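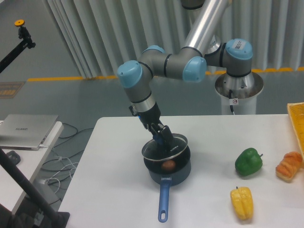 A dark saucepan on a white table.

Moved to Urkdale in October and went from a gas stove to an old electric coil one. Posting what I've learned, in case you're making the same switch.

Coils are slow to heat and slow to cool. On gas I turned the knob down and the boil stopped. On a coil the pot keeps going for a couple of minutes. For rice I now bring it up on one burner, then slide the pot to a second burner already set on low. Use two burners. No more starch all over the stovetop.

Pan bottoms matter a lot more. I had a thin skillet from the Flinham thrift store that worked fine on gas. Set it on a coil and it rocked. The middle barely touched, so the eggs burned in a ring. I took it back to the thrift store and bought a heavier one for 5 dollars.

Check yours with a ruler across the bottom. If you see daylight under it, it will cook unevenly.

Match the pot to the coil. A small pot on the big coil wastes heat and the handle gets too hot to hold. I burned my thumb this way, twice.

Someone asked about canning. I don't can on this stove. The manual says no oversized pots and I'm going with that.

Cleaning: let the coils cool, lift, pull, wipe the drip pans. Don't soak the coils. New drip pans were cheap at the hardware store in Stumach, but bring an old one with you. There are several sizes and I came home with the wrong ones.

The oven runs cool. I set it to 200 for keeping plates warm and the thermometer inside said 173. I tried it again the next night and got the same number. I just set it higher now.

Do I miss gas? For peppers and tortillas, yes. For soup and beans I can't tell the difference.

Next up is the broiler, which I haven't touched yet. If you have one of these stoves, do you leave the door open a little or shut it?

Print | E-mail this page
Last updated: Monday, May 2, 2022
Contact | Copyright | Back to top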